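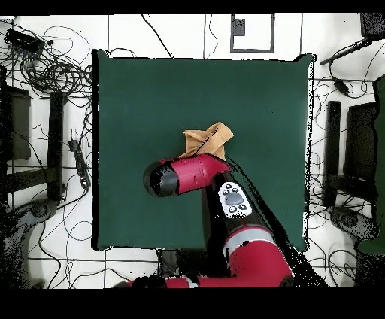

The Hoekstra hand towel in caramel, on the green cloth.

Hoekstra Terry Hand Towel: a long-term review
By Smaranda Olteanu
09/05/2020

Print this page | E-mail this to a friend

I have a weakness for towels, I'll admit it straight away, and my airing cupboard has been telling me to stop for years. But when the old set from my aunt finally went to the dog I treated myself to a pair of these from Haltusik, the little linen shop on the corner of Grarnness market, and I've been living with them since March, so I think I can give them a fair hearing.

The colour first, as that's what made me pick them up. The shop calls it caramel and for once the name is a good one – a warm orangey tan that looks lovely against dark green (I do like a dark green tablecloth, it makes everything on it look a bit more autumnal). Mine have gone through the wash more times than I could tell you and they've kept their colour very nicely, though I did wash them on their own to begin with, as my mother would have insisted.

We use you-know-whats to make this site work better. By continuing to read you agree to our use of cookies. OK | Find out more

The pile is proper looped terry, fuzzy and soft without being so thick that it takes two days to dry on the rail. It's a useful oblong, big enough for a good pair of wet hands and small enough to fold in three over the oven door, where one of mine lives permanently.
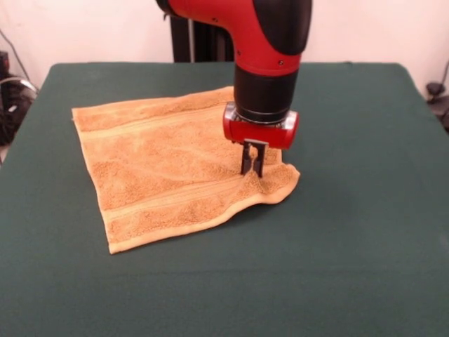 I'm especially fond of the two woven stripes, one towards each long edge. They're flatter and smoother than the rest, with a fine raised line either side, and they give you something to fold to if you're fussy about such things (I am!). The hems are neat as well, and I haven't had a single thread come away, which is more than I can say for the Rirent ones I bought for the caravan.

Now for the grumbles. It does crease. Leave it in a heap and it will stay in a heap, all twists and ridges, and you'll need to give it a good shake and smooth it out with the flat of your hand before it looks respectable again. The corners like to curl up too, particularly straight off the line. I don't iron towels and I'm not about to start, so I just put a couple of cookbooks on top and forget about them until teatime.

It also sheds a little fluff in the first few washes, so keep it away from anything black.

Would I buy it again? I already have, a second pair for my sister, who has asked where the matching bath sheet is. Haltusik say they may get some in before Christmas, and I've put my name down.

Print this page | E-mail this to a friend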